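Snack drawer, day two

2022-07-14

So I finally tackled the little red packets. If you've been reading a while you know the snack drawer has been a mess since December, and every time I wanted a spoon I got a handful of foil instead. I tipped the whole lot out and went looking for something to put them in. I tried a shoebox (too deep!) and a bread bag (don't ask), and then settled on the yellow plastic tray, the rectangular one I'd been using for seed envelopes. They crinkle and slide all over each other, so forget about neat rows, I just let them pile up.
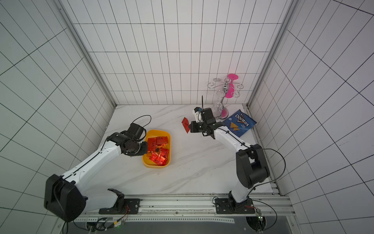
The other thing I want to sort out is the glasses. I love the chrome rack with the curly hooks, but it takes up a whole corner, and the pink plastic wine glass is really a patio glass. My friend Kourosh says hang them all and be done with it. Maybe! I'm doing the tea shelf first.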